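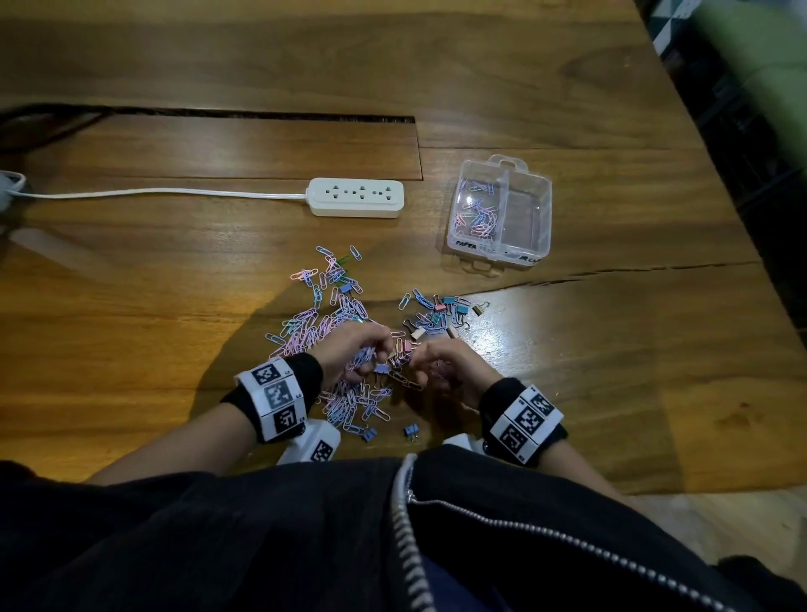 腕带该由谁来换

我在Ciltville的采集间管了一段时间工位，越来越觉得一件事应该改：手部示教工位的日常维护，应当交给坐在工位上的人，设备组只负责备件和大修。

我们给一台叫Rano的双臂分拣单元采集示教数据。操作员戴上印有方形标记的腕带，坐在桌前分小物件，头上的相机跟着看。这套东西没有电机，也没有减速器，所以设备组的保养表上，它一直排在最后一页。表上写的是每月检查一次，检查内容是“外观完好”。

问题就出在这四个字上。腕带是布做的，白色标记条贴在布上，弯成一圈。布会松，标记条会起边，黑色方块的角会磨花。外观看着完好，相机已经认不准了。操作员的手转到某个角度，画面里只剩一个能识别的方块，手腕的位置就开始跳。等到训练组发现轨迹有毛刺，回头来问，往往已经积了一大批数据。

一月份我们就吃过一次亏。三号工位连着采了100段，其中32段手腕位姿抖动超标，全部重采。训练组先怀疑识别算法，又怀疑灯光，最后是操作员Salma Hamdy把腕带摘下来给我看，左手那条的标记条有一头已经翘起来了。她说这条带子戴着发滑有好几天了，她每次都是自己往上推一推接着干。她没有报，因为报修单上没有“腕带”这一项，只能选“其他”，选了“其他”的单子要等设备组排期。

有人说这是操作员责任心的问题，我不同意。戴着它的人最先知道它松了，这个消息却没有地方可去。设备组的El Idrissi跟我争过，他的理由是，操作员随手换腕带，标记和手腕的相对位置就变了，标定会乱。这个担心有道理，换带之后确实要重新标定。可是标定本身并不难，双手放到标定板上，按提示转几个方向，最多10分钟。一个能把几种夹子分得清清楚楚的人，学会这个用不了一个上午。

我的做法是在每个工位旁边放一个小盒，里面是备用腕带、一块擦布和一张卡片。卡片上写：

开工前，看标记条有没有翘边，用擦布擦一遍。
戴上后握拳再张开，带子不应转动。
头戴相机的绑带收紧，低头看桌面，双手和物料都要在画面里。
换了腕带必须重新标定，在记录本上写工位号和时间。

物料和桌面也归操作员管。分装盒放在手够得到又不挡手腕的地方，标签朝自己。电源线尽量往桌子边上理，别从物料堆中间过。袖口要推到腕带后面，冬天穿厚外套的时候尤其要注意，袖子一滑下来，标记就被盖住了。这些事设备组每月来一次是管不到的。

这样做也有代价。腕带用得比以前快，采购那边来问过。从Fudlow订的那批带子，按原来的用量够用很久，现在要提前补货。记录本也有人漏写，我每天下班前得翻一遍，漏了就去问。还有一位操作员过于谨慎，一个上午标定了三次，我只好坐到旁边跟他一起看什么程度算松。

我仍然认为值得。腕带的钱跟重采的工时放在一起，差得很远，何况重采的时候人是不痛快的，手上的动作也跟着变快变糙。设备组该留着的是相机镜头、固件、标定板和备件库存，这些他们做得好，别人也不该碰。

保养表上“外观完好”那一行，我已经提请删掉，换成记录本的抽查。El Idrissi还没有签字，他要求先看两个月的标定记录，我同意了，本子就放在三号工位的抽屉里。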